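Notes for Week 7 – Spiral Galaxies and Rotation
Last updated: May
Pascal Böttcher, evening section
Filed under: Course Handouts > Intro Astronomy

Read the Mudaliar chapter on disks before class. Bring last week's plots.
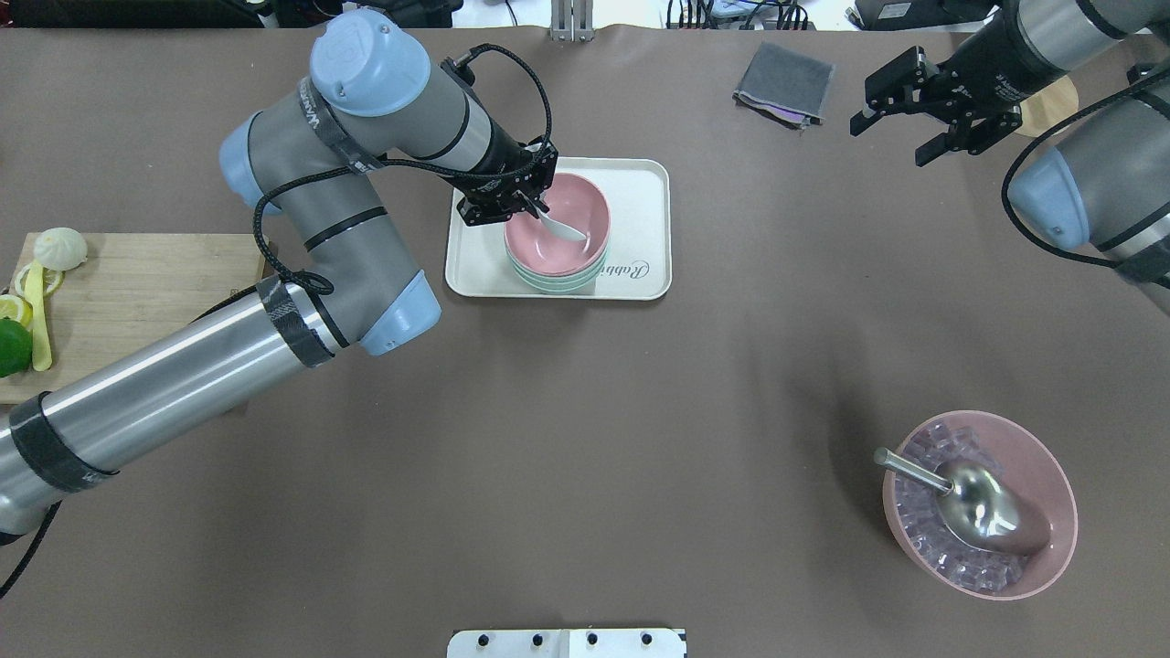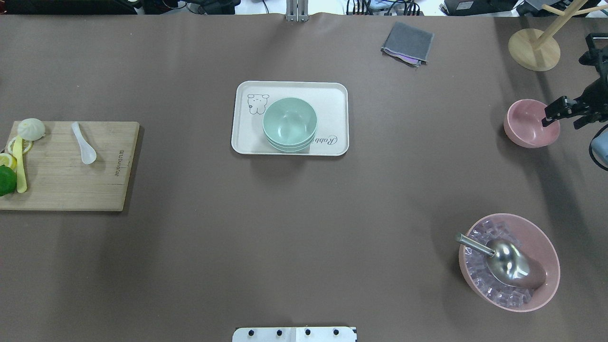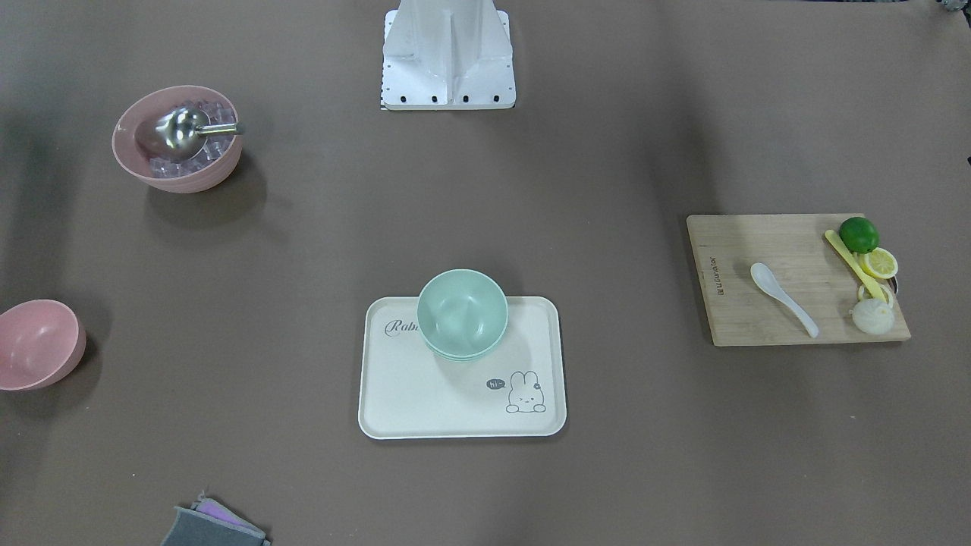 A galaxy's disk does not turn like a solid wheel. Stars near the center finish an orbit much sooner than stars far out. To keep the shapes straight, think of a rounded bowl for the central bulge and a flat tray for the disk – the real disk is far thinner for its width. Speeds in the outer disk stay nearly level, and visible matter alone can't account for that.

Problem set: 1. Plot the 32 points in the Samach table. 2. Mark where the curve flattens. 3. Estimate the mass inside the last point. Show units.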